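The Toll State: How Ratberg Ran a Country off One Bridge

January
By the history desk
200 shares | 25 comments

Start with the bridge, everyone in Ratberg does. Stone, five arches, a bend in the middle where the builders from the two banks missed each other and had to fudge it. Trucks aren't allowed on it now. Bikes rattle. At the town end there's a squat little house with a window at the height of a man on a horse, and for a very long time that window was the treasury of a sovereign state.

The Principality of Ratberg dated itself from 1666. Before that it was a bishop's leftover, a strip of valley along the Kaimal river that had come to him in a will and that he never visited. Then a bad summer, plague in the lower towns, roads shut, and the bishop's men stopped coming up for the rents. The man who kept the bridge kept the rents too. By fall he was signing papers as prince. Nobody with an army was free to argue, and by the time somebody was, he'd paid them.

So that's the founding. No battle. There's a painting of a battle in the town hall but it was done much later and the mountains are wrong.

Getting your head around the size helps. You can walk the old border, all of it, in one long summer day if your knees are good. I did it in two and was slow on both. Upriver there's Trolside, the second town, really a street and a mill, and between them hay meadows and the old boundary stones with the R on one face. A few of the stones have been moved. Farmers. One is now a step outside a barn, R side up, worn almost flat.

What did the state do? It charged for the bridge. Salt going east, cloth going west, cattle both ways in spring and again in fall. The tariff sheets survive nearly whole and they make great reading if you like that kind of thing. A barrel of salt one rate, a barrel of fish another, a coffin free if occupied and full price if empty. Musicians could pay by playing. A bear was charged as two cows. There was a special rate for millstones that seems to have been set so high because the third prince hated the miller at Trolside, and the miller's letters back are on file, page after page, and you get the feeling the two of them enjoyed it.

The army was 25 men. It was always 25, in the constitution it says 25, and when one died the spot was filled inside the week because the big neighbor to the south had a treaty that recognized Ratberg only as long as it kept "a standing force in full number." They were millers' sons mostly. They had green coats, then gray coats when green dye got expensive, then green again for exactly one coronation. They never fired at anyone as far as I can find. They did once arrest a circus.

The constitution, since I brought it up. It came late, as these things did, after the rest of the continent had got one and the Ratbergers felt left out. Legally it made the prince share power with a diet of nine. In practice the diet met in the prince's dining room, at his table, and ate his food, and the minutes show how that went. Motion to lower the bridge toll. Soup. Motion withdrawn. There was one session where the diet held out until past midnight over a forestry law and the prince had the stoves put out. They voted by one in the morning.

It would be easy to make the whole thing a joke, and people do. The museum shop in Ratberg sells a mug with the bear on it. But go through the court books and it looks like a place that mostly worked. Short cases, quick rulings. A widow gets her late husband's fishing right back in four days. A man from outside is cheated on a horse and the court finds for him against a local, and the local is the judge's cousin. Schooling was free early, paid out of the salt money, girls included, which the big neighbors didn't manage for another two generations. The school at Trolside still has the original benches. They're low. Everybody was shorter or the carpenter was cheap, opinions differ.
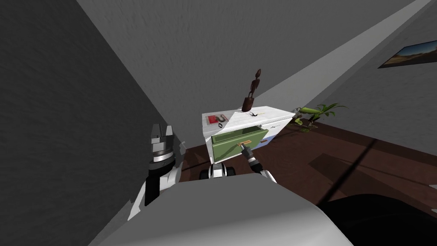

White cabinet with a green drawer. Simulated view.

Then the railroad. It's nearly always the railroad with these little toll countries. The line was surveyed up the Kaimal first, and for a couple of years the prince was sure it would come through and he'd charge it by the axle. He had the tariff drawn up. It's in the archive, beautifully lettered, a rate for every class of car, never once collected. The engineers took a look at the valley above Trolside, looked at the price he wanted, and went around. The new line ran through the next valley over, through a tunnel, to a junction at Flaller that had been a sheep farm. Salt went by rail. Cloth went by rail. The cattle held on a while since cattle don't care, and then they went by rail as well.

Bridge income dropped by more than half in three years. You can watch it happen in the ledgers, the handwriting gets bigger to fill the page.

They tried things. Stamps, of course, lovely ones, and for a time collectors kept the school open. A spa at Trolside, with a warm spring that was not very warm. A casino license sold to a company from Flaller that took the money, put up one wall and vanished - the wall is still there, you can lean on it. A plan to sell titles. You could be a Baron of the Upper Meadow for a price, and 300 people paid it, and a handful of their great-grandchildren turn up every summer wanting to see the meadow. It's a nice meadow. There is no seat or castle or anything and they take that pretty well.

The last prince was by all accounts a decent man and a hopeless one. Liked clocks. He left the palace (call it a palace, it has eleven rooms) to the rain for a decade because he wouldn't raise the tax on hay. When the southern neighbor offered to take on the debts and leave him the house and a pension, he took it to the diet, and for once the diet argued with him properly. They met for six evenings. They moved to the school so as not to eat his food. The vote to keep independence was lost by one, and the one was the member for the bridge quarter, where everybody was broke.

The handover was done at the toll window. Noon, drizzle. The army lined up, all of them, full number, coats gray that year. The flag came down and the rope jammed and a boy had to go up the pole. A southern official read a paper no one could hear over the river. Then the toll keeper shut the window and, according to the local paper, the first cart over free of charge was the miller's from Trolside.

I'd read about all this before I went and I expected something sadder. It isn't a sad town. There's a bakery that does a roll with caraway that I'd cross the border for if there was still a border. The bus from Flaller drops you right at the bridge. The station at Flaller, by the way, has a small exhibit on how the railroad "brought progress to the Kaimal," which is a bit rich.

The archive is upstairs in the old palace. Open mornings. You sign in, you leave your bag, you get a pencil. I asked for the tariff books and was handed 1666 itself, the first volume, no gloves, just clean hands and be careful. The ink has gone brown. The first entry is for a cart of onions. Second entry, same cart going back, charged again.

What gets you is how ordinary the sovereignty was. A country was a book and a window and somebody awake at five in the morning to lift the bar. The treaties are in there too, big seals, long titles, and they're in much better shape then the tariff books because no one ever opened them. The tariff books are filthy. Thumbprints, candle wax, a pressed fly, somebody's sums, a drawing of a dog on the inside of a cover that I'd guess is the keeper's own.

There's a question locals still go back and forth on and I heard it twice in one evening, at two different tables. Was the annexation legal? The constitution said the state couldn't be dissolved without two thirds of the diet. The vote was by one. The southern lawyers said a treaty wasn't a dissolution, and there the matter has sat. A petition goes in every so often. The last one got 200 signatures, a fair chunk of the town, and a polite reply on good paper. It's framed in the bar by the bridge next to the price list.

Some practical stuff. The border walk is marked with green paint from the bridge to Trolside and then not marked very well. Bring lunch, the mill cafe closes when it feels like it. Palace rooms are open in the afternoon, and the clocks in them all run but they don't agree. The toll house you can see any time from outside. It opens up properly once a year for the handover anniversary, when they lower the flag again, and charge the mayor for crossing. He's usually charged as a bear.

Bus back to Flaller goes at ten past six. Miss it and its a long walk over.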